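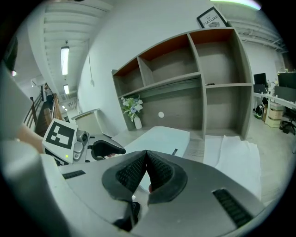
22 Oct 2022
By Zovura Racing Press Office

Zovura Racing has completed the homologation of its revised rear suspension package and will run it on both cars from the opening round of the Dretine Touring Series next season. The package replaces the multi-link layout the team has used for two seasons. It was signed off by the series technical department after a static inspection and a dynamic test at the Taltness circuit.

The new layout uses a double wishbone arrangement with a separate toe link mounted behind the axle line. Pickup points on the subframe have been raised by 12 millimeters, and the lower wishbone is longer than the part it replaces. The team's aim was to reduce camber loss in long, loaded corners, where the previous car wore the inside shoulder of the rear tire faster than the outer shoulder and lost grip in the second half of a stint.

Development began in July, after the midseason break. The first prototype parts ran on the team's seven-post rig before any track work was scheduled. Two specifications of damper were compared on the rig, both supplied by Sakalauskas, the team's suspension partner. The lower-friction specification was selected. The alternative gave slightly better body control over curbs but produced higher oil temperatures across a simulated race distance.

Track testing at Taltness covered 141 laps on the short layout, divided between the two race drivers. Running was carried out on used and new tires, with fuel loads matched to the start and finish of a standard sprint race. Lap times are not being released. The team reports that rear tire wear was more even across the tread and that the balance shift between the first and last laps of a run was smaller than on the outgoing car.

One issue was recorded during the test. The rear anti-roll bar drop link made contact with the brake duct at full bump, leaving a witness mark on the duct but no structural damage. The duct has been reshaped and the link shortened. Both changes were included in the parts submitted for homologation.

Under series rules, a team may homologate one suspension revision per axle in each two-year cycle. The rear package is therefore fixed until the end of the following season, apart from permitted adjustments to ride height, camber, toe, spring rate and bar stiffness. The front suspension is carried over without change. Zovura Racing has not yet decided whether to use its front axle allowance and does not need to declare before the winter deadline.

The engine, gearbox and differential are also carried over. Minimum weight is not affected. The new rear assembly is lighter than the old one, and the difference will be made up with ballast mounted low in the passenger footwell, in the position approved for the current car.

Sakalauskas will continue to supply dampers and springs under an extension of its existing agreement with the team. The extension covers trackside support at all seven rounds of the championship, including one damper technician and a mobile dynamometer. Damper rebuilds between rounds will move from the supplier's plant to the team's own workshop, where a dedicated build area is now in use.

Customer teams running the current Zovura chassis will be able to order the rear package as a kit. The kit contains the subframe, wishbones, toe links, uprights, drop links and revised brake ducts. Dampers are ordered separately. Fitting requires the rear subframe mounts to be replaced, and the chassis must be presented for inspection before it is next raced. Deliveries will be made in order of receipt once the factory cars have been supplied with a full set of spares.

The team will hold one further test at Taltness before the winter shutdown, on the full layout. The program consists of race-distance runs, pit stop practice with the revised wheel hubs and a wet setup evaluation if track conditions allow. The test is closed to the public. Accredited media may apply to the Zovura Racing press office for access to the paddock during the lunch break.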